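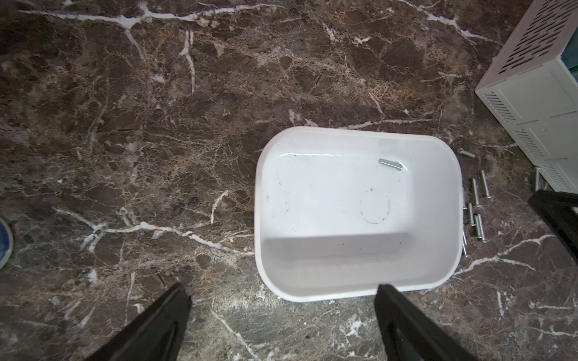

Wukatbridge Math History Circle: Frequently Asked Questions

We get a lot of email before each new season, and we love it! Most of the common questions are answered on this page. If yours is missing, write to us anyway.

What is the circle, exactly?
We're a reading group for people who like old mathematics and the lives of the people who made it. Each season we pick one period and read letters, prefaces, lecture notes and short pieces of real math from it, in English translation where needed. This season is all about how calculus got from private notebooks into ordinary classrooms, and it's a terrific story, full of bad textbooks, good textbooks, and teachers who were only a chapter ahead of their students.

Do I need to know calculus?
No. If you remember what a slope is, you're in good shape, and if you don't, somebody at your table will happily draw you one. The packets mark the heavier passages with a star in the margin, and you can skip those and still follow the conversation. (Plenty of members skip them on the first pass and go back later, once the argument in the room has made them curious.)

When and where do you meet?
Twice a month from September through April, at 7 p.m., in the upstairs reading room of the Niltuna Library. Doors open at half past six. The elevator is to the left of the front desk, and the reading room is the second door on the right.

How long is a session?
Two hours with a break in the middle. The first half is on the reading and the second half is on a problem from the period, worked the way it would have been worked then. That means long division by hand, geometric diagrams with far too many letters on them, and a fair amount of laughing.

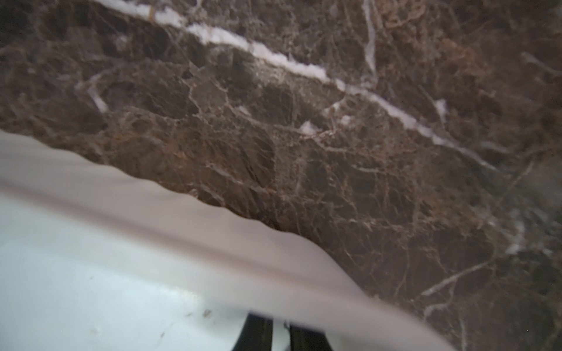

What should I bring?
The packet, a pencil and paper. A ruler and compass are handy for the geometry evenings. Please leave calculators in your bag during the second half, which is much more fun without them!

How much reading is there?
A season's packet runs to 421 pages, split over 14 sessions. That sounds like a lot, but the pages are small, the type is large, and many of them are facsimiles with the translation opposite. Most people do the reading in two or three evenings.

Where do the translations come from?
Some are older published ones that are now in the public domain. The others are our own, made by members and checked by a second reader. We keep the original notation wherever we can, so you'll meet long overlines where you'd expect parentheses, and words where you'd expect symbols. There is a notation sheet at the back of every packet. Print it separately and keep it beside you; flipping back and forth gets old fast.

Can I join in the middle of a season?
Yes, at any session. Read the introduction to the packet and the piece for that evening, and you'll be fine. The one exception is the run of 3 sessions on infinite series, where each evening leans hard on the one before. If you're arriving in the middle of those, drop us a line and we'll send you the summary notes.

What does it cost?
Membership is free. A printed packet costs $5 to cover copying, and the PDF costs nothing. Printed copies are at the front desk from the end of August.

What is the Hamdy Shelf?
It's our lending collection: biographies, collected letters, and a lovely run of nineteenth-century school algebras with students' scribbles still in the margins. Members may borrow one book at a time for a month. The algebras stay in the room, but do ask to see them. One has a full page of trial solutions to a cubic, crossed out, with the right answer squeezed sideways up the edge, and whoever wrote it pressed so hard that the pencil went through. 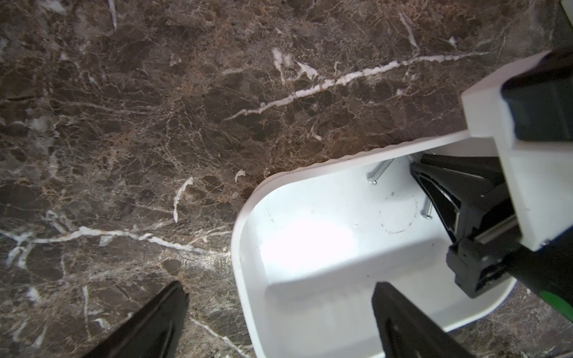

The letters are the best place to start if you've never read any mathematics in the original. People explained themselves patiently to a friend in a way they rarely did in print, and you can watch an idea change from one month to the next.

May I suggest a reading?
Please do! Send the title, a sentence on why you like it, and a rough page count. Suggestions for next season close at the end of February. We're especially short of material on almanac makers, surveyors and instrument shops.

Is there anything for teenagers?
Our sister group at Vevwood meets on school-term afternoons at 4 p.m. and works through the same period at a gentler pace, with more puzzles. Anyone from eighth grade up is welcome there, and older teens are welcome at the evening sessions too.

Can I come once just to try it?
Of course. Borrow a spare packet from the table by the door and sit wherever you like.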